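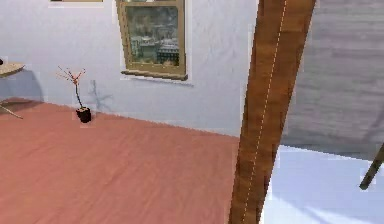 Capítulo 4
Preparar a célula antes de ligar o braço

Versão de 2 Nov 2018. Texto de Maiara Brito, revisão técnica Jeferson Figueiredo.

O que você precisa ter lido: capítulo 2 (eixos e referenciais) e a parte de segurança do capítulo 3. Quem pulou o 3, volte. Sério.

Neste capítulo: montagem da célula Lilorow na bancada, zeragem das juntas, calibração da câmera de punho, conferência no simulador, rotina de manutenção. Reparo da garra fica para o capítulo 5.

4.1 Por onde começa

Começa pela base. Quatro parafusos, aperto em cruz, torque de 17 N·m. Não aperte um até o fim e depois o outro, a base empena e o erro aparece lá na ponta do braço, multiplicado. Na oficina da Gernent vimos uma base apertada errada custar uma tarde inteira. O pessoal recalibrava a câmera, recalibrava de novo, e o problema estava embaixo.

Depois o cabo. Passe pela guia lateral, folga de um palmo no cotovelo. Cabo esticado demais rompe por dentro, sem marca na capa. Defeito intermitente, o pior tipo.

Só então a alimentação. Chave geral desligada, conector até o clique, chave ligada. Espere o LED do controlador ficar fixo. Piscando = ainda carregando, não mexa.

4.2 Zerar as juntas

Cada junta tem duas marcas, uma na carcaça e outra no elo. Alinhar as duas com a mão, freio solto, uma pessoa segurando o braço. Nunca sozinho. Da base para o punho, nessa ordem.

Com tudo alinhado, gravar o zero no menu do controlador. O controlador pede confirmação; confirme e desligue, ligue outra vez. Leia os valores. Se alguma junta voltar diferente de zero, repita só aquela. Se voltar diferente outra vez, é bateria do encoder, e aí troca antes de continuar. Gravar zero com bateria fraca é perder o serviço na proxima queda de energia.

Aviso de código 92: zero perdido em pelo menos uma junta. Código 21: freio não liberou. Os outros estão no apêndice B.

4.3 Câmera de punho e conferência no simulador

A câmera vai presa depois da última junta. Isso quer dizer que tudo que o punho inclina, a imagem inclina junto. Parece óbvio escrito assim. Na prática, metade dos chamados que o Jeferson atendeu no primeiro ano era de gente achando a câmera torta.

No simulador a conferência sai barata, por isso vem antes do braço real. Carregue o ambiente de sala, coloque a câmera virtual na pose do punho e olhe a vista gerada. A imagem de abertura do capítulo serve de treino. A linha entre piso e parede corre em diagonal: a sala toda parece girada. Ache primeiro essa linha, é a sua referência. A janela e a planta no vaso escuro ajudam a confirmar, estão lá atrás, junto à parede.

Repare também na peça de madeira em primeiro plano, atravessando a vista de cima a baixo. De tão perto, parece mais larga que qualquer outra coisa. Para a calibração isso é ruim. Objeto colado na lente tapa o fundo e o algoritmo de pontos fica sem ter onde se apoiar. Mude a pose até ter fundo livre, depois grave.

E as bordas serrilhadas, em bloquinhos, no contorno da janela, por exemplo. Não use borda assim para medir nada fino. Suba a resolução da renderização antes.

Sequência curta:
pose de referência
vista simulada, achar a linha do piso
mudar a pose se algo tapar o fundo
repetir no braço real, velocidade reduzida
comparar, gravar o arquivo de câmera com a data e o número da célula

O número da célula está na plaqueta atrás do controlador. A nossa, usada nos exercícios, é a 929.

4.4 Manutenção

No começo do turno: olhar cabo, olhar base, passar pano seco na lente. Álcool não, mancha o revestimento.

No fim da semana: mover cada junta de batente a batente, devagar, escutando. Ruído de areia é graxa velha. Estalo seco é folga no redutor, para tudo e anota. A graxa que usamos é a Feleo, bisnaga pequena, uma aplicação por junta e limpar o excesso. Excesso escorre para o freio, e freio engraxado não segura.

Anotar sempre. Data, junta, o que ouviu, o que fez. Caderno na célula, não no celular de alguem. Quando a turma do professor Sales pegou a célula no semestre passado, foi o caderno que mostrou que a junta 3 já reclamava desde novembro.

4.5 Antes de passar adiante

Confira o botão de emergência com o braço parado e depois com o braço em movimento lento. Os dois casos. Depois de soltar o botão, o braço não pode voltar a andar sozinho, tem que pedir rearme. Se andou, desligue na chave geral e chame o responsável pela célula.

Os exercícios 4.1 a 4.6 supõem o zero gravado e o arquivo de câmera salvo. O 4.3 precisa de duas pessoas.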